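CHAPTER 7
One Board, One Semester: Building Tasks for a Robot Class

Before you start: read Chapter 6 on grippers, at least the part on finger width. Bring your notebook. You will need the log sheet from the back of the book too.

Most student projects go wrong in the same place. Team picks a task, team writes code, and then three weeks later somebody asks what "done" means. So this chapter starts with the task. No code until section 7.4.

The running case is the Brakside robotics club, coached by Annick Lemaire. Their project is called Gosov. The club entered it in the Bisden student challenge, task board division. A task board is a set of small jobs on one base - press this, flip that, plug a lead in. Leads are the hard part. A lead bends, it swings, and the loose end is hardly ever where you left it.

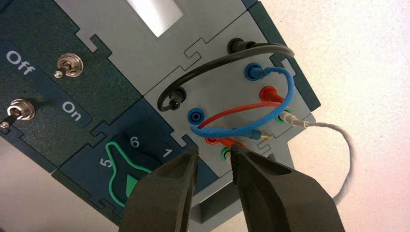
Faustine Joly: we lost most of July to the cables. Switches took an afternoon. If I did it over I'd start with the plugs and leave the buttons for the last week, everybody wants to do the buttons first.

Good advice, and we will follow it. Plugs come first in this chapter, in section 7.2. A push button forgives you a bit of position error. A plug has to line up with the socket and go in straight, and it may turn in the fingers on the way. Write down which of these failed, every time. "Missed" is not a log entry.

Also decide early where the board sits. Tape the corners, or measure from the table edge. Do it before the first run and dont change it mid-week.
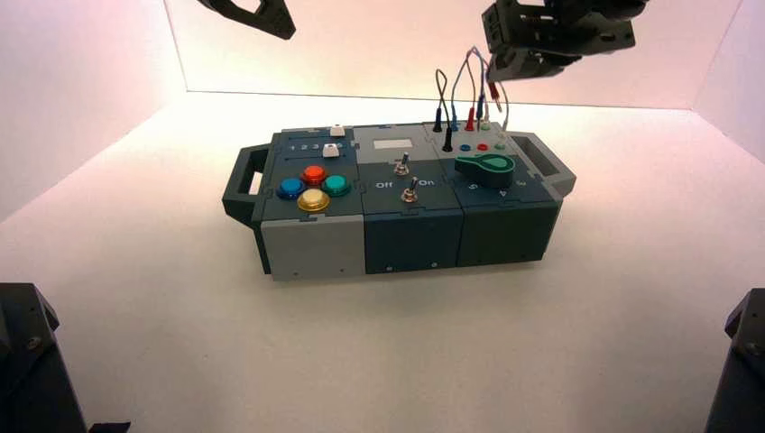
KEY TERMS
task board, trial, reset, start state, end state, scoring rule, log sheet

Start state is the one students skip. It means every part of the board, written down, before the arm moves. Which way each toggle points. Which leads are in. Same list again for the end state, then compare. The Gosov team ran 301 trials on their first script and had to throw out most of them, because the start state was left blank on the sheet.

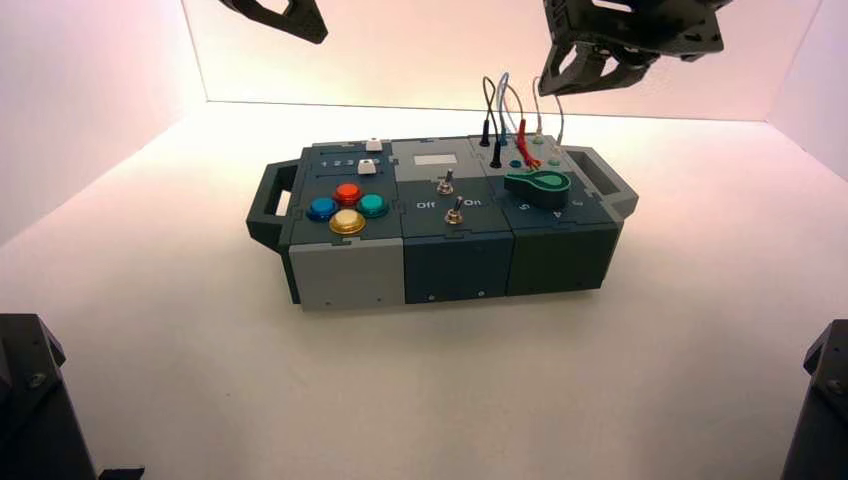

Resets eat your time. Plan for that. The team's budget was 1,000 trials by the end of the semester, and a person had to put the board back by hand after every single one. Mireille Baudry ended up writing a reset card and taping it to the bench. It goes in a fixed order, left module to right: the four colored buttons need nothing, then the two toggles, then the cables on the right, which take the longest. Your card will be different if your board is. Keep it to 3 minutes or less, and have someone else on the team try it cold.

One more habit before the exercises. Name each part by what it does and where it is, and keep that name. Two toggles on a board means "the switch" is not a name. The Gosov logs had "top switch" and "back switch" for teh same part, and it took an evening to sort out. 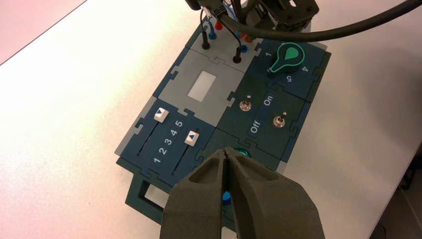 7.1 Writing a Task in One Sentence

A task sentence has a part, an action and an end state. "Turn the knob to 5." "Flip the rear toggle to On." If yours needs an "and", split it in two.

Try it now. Pick one part of your own board, write the sentence, swap with another team. They do the task by hand, reading only what you wrote. No talking. Then fix the sentence and swap again.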